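3.2 Gripper Setup and Upkeep

Each station in the collection cell holds two hand-held grippers, one per hand, with a camera mounted on each tool. The jaws are driven through a parallel linkage from a trigger in the handle. Both tools are built from the same drawings, but they wear differently, so each has its own log sheet and its own set of calibration values. The Mirani station was the first to be set up this way, and the procedure below was later copied to Drostitz without changes other than the height of the table.

Before a session the operator checks the pivot pins for play. With the jaws closed on a gauge block, each fingertip is pushed sideways by hand and the movement at the tip is read from a dial indicator. A tool with more than 2 mm of movement is taken out of use and its pins are replaced as a full set. Replacing a single pin was tried in the first weeks and dropped - the new pin carried most of the load and the old ones kept loosening.

The fingertip pads are wiped with alcohol and inspected for glaze and torn corners. Pads are changed in pairs. After a change, the opening width is calibrated again by closing the jaws on seven gauge blocks in turn and fitting a line to the encoder readings. The fit is stored with the tool number in the Warkari session file, and recordings made with an outdated fit are rejected on upload.

A short grasp check follows on soft produce laid on cloth. Round fruit shows pad misalignment more clearly than a gauge block does, as a fruit held by unequal pads tends to roll toward the lower one. The operator closes the jaws below the widest part of the fruit, holds for 60 s, and repeats with the other tool (Fig. 4).

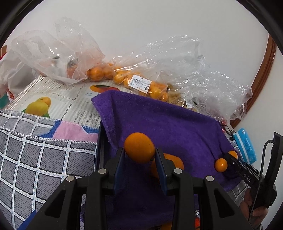 Figure 4. Grasp check on citrus fruit, seen from the camera on one gripper. The pads meet the lower sides of the fruit; the second tool is held by hand at right.

If the fruit rolls or slips during the hold, the pad seats are loosened, squared against the block and tightened again. Cable routing is checked at the same time. The cable must leave enough slack for full wrist rotation but must not pass between the linkage bars, where it was pinched twice before the strain relief was moved.

Over the reporting period the two tools at Mirani completed 2670 logged grasps. Pads were the most frequent replacement, followed by the return spring in the trigger. E. Shaikh carried out the pin replacements and C. Rangel maintained the calibration files. The encoder mount was redesigned in January after its screws backed out under vibration; the current version uses thread locker and a wider flange. Drawings for both versions are kept in the Stistik parts archive, and tools with the older mount are still accepted for practice sessions.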